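Robotics students at Prestside to show sorting project in July

Students in the after-school robotics class at Prestside Technical High School will show their year-end project to the public in July, the school said Wednesday.

The project, called Uzor, is a set of programs that let a robot arm find small objects on a table, pick them up and put them in a container. Two teams in the class have been working on it since the winter break, one on the camera side and one on the arm's movement.

Binta Amadi, who teaches the class, said the students wrote most of the code themselves and spent much of the spring working out how hard the gripper should close.

"They started with wooden blocks, and those were easy," Amadi said. "A ball moves when you touch it. They had to redo a lot of what they thought was finished."

The class meets in Room 606 from 4 to 6 p.m. Attendance is open to students from all grades, and no programming experience is needed to join. The school plans to add a beginners' session in the fall if enough students sign up.

Part of the cost this year was covered by a grant from Primell, a packaging company based in Dretdale. Gaétan Gill, an engineer at the company, has visited the class several times to help students plan their tests and go over the results.

Gill said he asked the teams to write down every failed pick along with the settings they used. The students will display that log at the July event next to the arm.

Visitors will be able to choose where objects are placed before each run. Admission is free, and parking is available behind the gym.

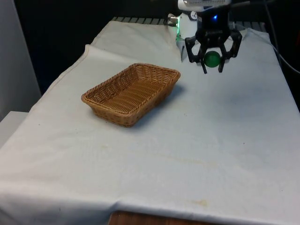
The sorting task has stayed the same since the teams moved on from blocks: an object goes on the table, and the arm has to pick it up and place it in the container. Students run it on a white cloth, with a wicker basket as the target and a green ball held between the two fingers of the gripper. Amadi said the class will keep working on the task until the end of the term, with the last tests planned for the week before the show.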